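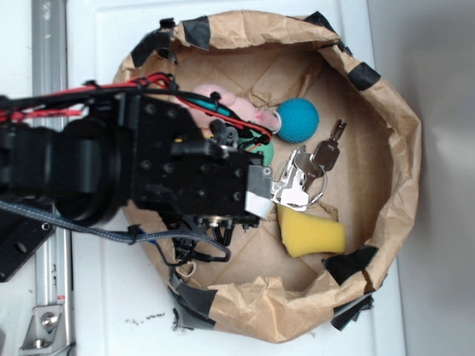

House rules for a bag, an arm and a set of keys

12 June 2020

I have been wanting to write this one up for ages! We finally have a set of bench rules that fit on a single sheet of paper, they are taped up next to the arm, and I love them more than is reasonable. If you've been reading for a while you know I spend my evenings at Muswood, our shared workshop, trying to get a small arm to pick everyday things out of an everyday container. For months we had no written rules at all. We had habits, and mine were different from everyone else's.

The thing that finally pushed me was a swap with Imani Bakilana, who does the same sort of picking work at Sillano with a different arm. We compared our numbers over a long phone call and slowly figured out that we weren't doing the same task. She was emptying a bag that stood up. I was emptying one with the sides rolled way down. She reset her objects by dropping them in from above and I was placing mine by hand, and (I blush) placing them rather nicely. So we had two lovely spreadsheets that could not be put side by side for anything.

She said, "Write down what you do before you change any of it." So I did, and then we changed a lot of it.

What follows is the sheet, with my rambling added. The sheet itself is much shorter.

Rules for the container

We use a brown paper bag with the sides rolled and crumpled outward until it makes a shallow bowl. I'm very fond of it. It costs next to nothing, it gives a bit when the gripper leans on it, and it's a real thing that real people have in their kitchens. The trouble is that paper remembers everything you do to it. A rim that was high in the morning can be low by supper, and then the arm has an easier path in and your numbers go up and you feel like a genius for no reason at all.

So the rim gets taped. Black tape, folded over the roll wherever it wants to spring open. Retape between runs and never during one. If a piece lifts halfway through, finish the run, write "tape" in the notes column, and fix it afterward. I used to reach in and press it down with my thumb while the arm was parked. No more of that.

A bag gets retired when it tears, when the floor of it won't lie flat, or when two people at the bench disagree about whether it's still fine. I adore that last one. If you're arguing about the bag, the bag is done.

Keep the old bag until the new one has been run once. Write the swap in the log. When we went back through the Domimau log (Domimau is what we call the whole picking project, it's a long story involving a misheard song) there was a jump in the middle that we had chalked up to better code. It was a fresh bag. Oof.

Rules for the objects

Choose things for how they behave when you touch them. That's the rule as written and it took us the longest to agree on. My first set was all boxes, and an arm that can pick up boxes will tell you that it can pick up boxes.

These days a set has to have something soft, something that rolls, something that squashes, and something thin and awkward made of metal. You can spot our usual crowd in the bag up top: the pink plush half hiding under the arm, the teal ball, the yellow sponge, the keys with their clip. The plush gives way everywhere you squeeze it. The ball gets away from you. The sponge is kind to everybody, so I put it in for morale. And the keys, oh, the keys. They lie flat, they shine, they spread out on the ring in whatever shape they please, and there's never one obvious spot to take hold of. I could write a whole post on keys and I probably will.

Use the same physical objects for the whole series. Buying a second ball in the same color doesn't make it the same ball. If something gets lost, the series ends there and a new one begins, even if that hurts.

Keys on the bench must be retired keys that open no door anyone cares about. I'm not going to say whose front door key went into the first set, but the person was locked out and the person writes this blog.

Nothing wet, nothing breakable, nothing you'd mind being squeezed. And no food in the bag or on the tabletop. This is the rule I wrote in the biggest letters and it's the one we're worst at. There are dark crumbs on the white top in my own picture, so I'm in no position to lecture anybody. Wipe down before the first run. Crumbs under a paper bag make it sit funny, and they travel.

Rules for resetting

Shake and drop. Imani's way won, fair and square. Put all the objects in a tub, give it a shake, tip it into the bag from above the rim, and leave them where they land. If something bounces out, everything comes back out and you tip again. Overlaps are good! An object that ends up partly under another one is what makes the job worth doing in the first place.

The hardest part is keeping your hands to yourself. You'll see the keys slide up against the sponge and you'll want to give them a tiny nudge, just to be fair to the poor arm. Leave them. I've put a sticky note at my own eye level that says LEAVE THEM.

The series we agreed on is 600 picks. That sounds like a mountain, but it goes by in a few pleasant evenings with the radio on, and it's long enough that one lucky run stops mattering. We both start fresh in July with the same rules on both benches, and I can't wait to see how they line up.

Rules for cables

This is the section I'd beg you to borrow even if you borrow nothing else.

Power and signal cables that run along the arm get tied down along the arm. Our red bundle goes along the top with small black zip ties, and I'm proud of that run. Ties should be snug enough to hold and loose enough that you can wiggle the bundle with a finger. Snip the tails flush or you'll scratch yourself on them at eleven at night. Ask me how I know.

Any cable that has to loop free needs its slack checked with the arm at full reach and again with it tucked all the way in. The gray braided one loops under the arm and over the lower part of the bag, and that's the one I worry about. Too short and it tugs. Too long and it lies on the objects like an extra thing in the bag.

Loose connectors under the gripper are on my fix list. Ours hang down over the paper, thin and black. The rule now says nothing hangs lower than the tip of the gripper when it's over the bag. We don't meet it yet! I put it on the sheet anyway, with a date next to it and my initials. A rule you don't meet yet is fine as long as everybody can see that you don't, and that it's somebody's job.

Rules for people

Hands out while the motors have power. Simple to say, and it's where every single one of us slips, me included. The arm is small and it looks friendly and you just want to fish out the ball. Power off, then hand in. Say "off" out loud even when you're alone. It feels silly for one evening and after that it feels strange to skip it.

The stop button lives on the side of the bench where the person stands, and it gets pressed once, for real, before the first run of the day. Testing it takes no time. The same goes for the bolts on the bracket that holds the arm to the rail: a hand on each one, every session, before power. A mount that has worked itself a hair loose will shift every pick by a hair, and you'll spend two days blaming the camera. (Two days. My two days. I want them back.)

Long hair tied up, sleeves pushed up, lanyards off. One person drives and says so. Visitors are very welcome and stand on the far side.

Rules for the log

Write down the failures in words. "Missed" tells you nothing a week later. "Closed on the ring, ring slid out, keys turned over" tells you loads. Imani sorts hers by object and I sort mine by what went wrong, and we've agreed to keep both columns.

Never delete a run. If it was spoiled, mark it spoiled and say why. In our old log I found 38 rows with the result cleared out and no note at all, and I can tell from the handwriting style of the file names that I'm the one who did it. I have no idea what I was thinking. Those rows are gone for good as far as counting is concerned.

Decide what counts as a pick before you begin. Ours: lifted clear of the rim and held until the arm stops over the tub. Dropped on the way is a miss, even if it lands in the tub. (We argued over that for a whole evening and I still feel a little sad for the ball that bounced in so beautifully.)

Where the sheet came from

A lot of the wording goes back to a talk I heard at the Grīnberga meetup over the winter, where somebody showed a one-page bench sheet for a soldering area and I sat there thinking, we need that, we need exactly that. If you work with anything larger or faster than a tabletop arm, please go and read the proper safety standards for your kind of machine. Ours is a house sheet for a small bench and it's no substitute for those.

I'll put a clean copy up once Imani has had another go at the cable section, since she has opinions on strain relief that deserve their own page. If you have a rule on your bench that I've missed, tell me in the comments, especially if it has to do with keys. Next time: the keys post, and whatever I find when I finally reroute those connectors.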